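Koltville, September 2022
By Lâm Diệp

Modstead Releases Desktop Sorting Guide for Small Household Items

Modstead, the Koltville supplier of home and office storage goods, today released a 78-page guide to sorting small household items at the work surface. The guide covers rubber bands, clips, twist ties, cord ends and other articles that collect in drawers and are seldom stored by type.

The guide was prepared by Quyên Cao and Thirumalai Reddy of the company's product group. It draws on 622 written responses from customers, who were asked which items they found hardest to keep in order. Rubber bands ranked first. Respondents reported that bands stored loose become tangled with one another and with unrelated items, and that a full drawer is usually emptied onto a table before any sorting begins.

The recommended layout uses one open surface and one divided bin. The bin is placed at the back of the surface, the unsorted material in the center, and anything unrelated to the task - fruit baskets, bottles, desk articles - is moved to the sides. Items are then transferred to the compartments by type, size or color. The guide advises against filling a compartment past the height of its divider.

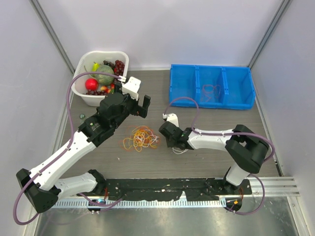
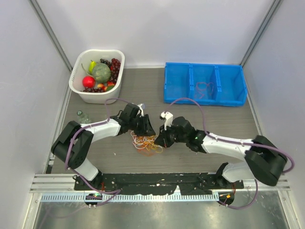

Photos: Modstead. Second photo: rubber bands on the work surface, with a three-compartment bin at the back.

"A three-compartment bin is enough for most drawers," said Cao. "We tested layouts with more divisions and the additional compartments were used inconsistently. Small bands, large bands and everything else is a workable split."

Separate chapters address bin depth, divider height and surface finish. Shallow compartments are preferred for bands and clips, as the contents stay visible from above. Deeper compartments are reserved for cord and tape. A two-page table lists suggested compartment widths for 755 common articles.

The guide will be supplied in print to retailers in Koltville and Stotemdale, with a first run of 1,000 copies. Delivery to stores is scheduled for October. A revised edition will add a chapter on kitchen drawers - the second most frequent subject in the customer responses.

Retailers may request copies through Yoga Siregar, trade orders, at the Modstead office in Koltville.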